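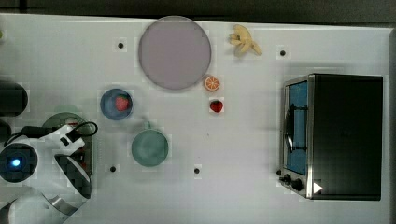
05/10/2025. Cuaderno de la cocina de pruebas, mesa blanca. Hoy por fin me senté a pensar en serio el desayuno de la carta de Grajales, que venía arrastrando desde hace semanas en hojas sueltas y en el dorso de un recibo. La idea sigue siendo la misma: una sola pieza grande donde se junte todo, y alrededor lo mínimo. De las piezas que teníamos me quedo con el plato grande, el lavanda grisáceo, porque el borde más claro le da un límite a la comida sin ponerse a competir con ella, y porque al lado del naranja de la rodaja se ve todavía más suave de lo que es. La frutilla en el bol azul también me gusta mucho, aunque una sola queda un poco perdida ahí adentro y habrá que ver si la acompañamos con yogur o si usamos un bol más chico.

Lo del plátano lo dejo anotado porque me sorprendió: con la cáscara abierta en tiras parece una flor, y yo venía convencida de que había que servirlo cortado. Flor Condori opina que al cliente le va a dar pereza lidiar con la cáscara en la mesa, y puede que tenga razón, pero me encariñé con la forma y quiero defenderla un poco más antes de rendirme.

Para la granola tostada, que irá en la próxima tanda, apunto las cantidades tal como las tenía: 200 g de avena, dos cucharadas de miel, una pizca de sal y 10 minutos de horno, removiendo a la mitad. Para la tanda grande, 700 g y dos bandejas – nunca todo junto en una, que ya sabemos cómo acaba eso. El hornito lo quiero a la derecha, con la puerta mirando hacia los platos, así se saca la bandeja y se sirve sin dar toda la vuelta.

Sobre la taza verde tengo dudas. Es un verde apagado, muy lindo solo, pero cerca del azul del bol me parece que se pone tristón. Voy a preguntar en Peketti si la misma forma existe en crema, y de paso si nos guardan más platos del mismo color, no sea que en diciembre haya que empezar de nuevo con otra vajilla.

Pendiente: escribir a Grajales con la propuesta y probar la naranja cortada más fina.

Comentarios

Cuneck: Yo voto por el plátano abierto. Si da pereza, que traigan un platito para la cáscara y listo.

Flor Condori: Sigo pensando lo mismo, pero acepto hacer una prueba con gente de verdad. ¡Y la taza verde no se toca!

Britton: ¿Los 10 minutos son con el horno ya caliente? Lo pregunto porque la otra vez no lo anotaste y me quedó cruda.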